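Tags: cameras, controllers, field notes

Second round on the camera comparison. The first round was done indoors at the bench and told me very little, so I moved it outside to the paved path that I use for the small tracked base. Both candidates went on the same mast, one after the other, with the same lens focal length and the same controller. The arm stayed folded for all of this and the gripper was not powered.

The two units are the Runari global shutter module and the older Hatovau rolling shutter one I have had since the first build. The controller is the Radulović board, firmware unchanged from the last post. I logged exposure, gain, frame time and the output of the path segmenter, which draws a left and right boundary and hands a heading to the drive loop.

Test conditions were chosen to be dull. An overcast sky gives flat light and no hard shadows, which takes one variable out. It adds another, because a white sky pulls auto exposure down and the ground goes dark. With the default metering both cameras did this. I limited metering to the lower half of the image on each and the problem went away on the Runari. On the Hatovau it came back whenever the base pitched on a bump, with gain stepping up and down over the next several frames.

Each camera got 32 passes over the same stretch. After dropping the frames where the base was stationary, I had 3,318 per camera to score, trimmed to match.

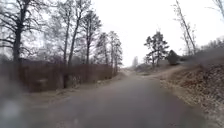 Folasade Isah wrote that I was scoring the wrong thing: boundary error in pixels punishes the far end of the path, where a few pixels of error makes no difference to the drive loop, and I should weight by ground distance and cut everything past the point where the controller stops using it. She also asked whether the segmenter had ever been trained on leaf litter, because gray asphalt against dry grass is an easy edge and asphalt against scattered leaves is a poor one.

Both points are fair. I rescored with a ground-distance weight and the gap between the cameras shrank, though the order stayed the same. The right boundary is worse than the left on both units. The segmenter was trained mostly on curbs, so the answer to her question is no. Side tracks are also a weakness. A pale dirt branch off a gray path should be simple to reject by color, but the model has one class for drivable surface and will take either.

Latency was the bigger separator. Gion Holzer lent me a Brostbridge trigger box, so I could measure from trigger to heading output instead of trusting the driver timestamps. The Hatovau had a worst case of 185 ms. The Runari was lower and, more to the point, steadier. The drive loop tolerates a fixed delay well and a wandering one badly. Most of the spread on the Hatovau comes from its USB bridge, and a different cable made no difference.

Settings I ended up with on the Runari: fixed exposure at 5 ms, gain on auto with a ceiling, white balance locked, lower-half metering. Locking white balance mattered more than I expected. With it free, the asphalt drifted toward blue over a pass and the segmenter confidence drifted with it.

Still open is the mast. It flexes at the clamp, and I can see the flex in the heading trace as a slow wobble after every turn. I have a stiffer tube cut and will repeat the Runari passes with it before changing anything in the model. The Hatovau goes back on the gripper, where the distances are short and the arm stops before each grab.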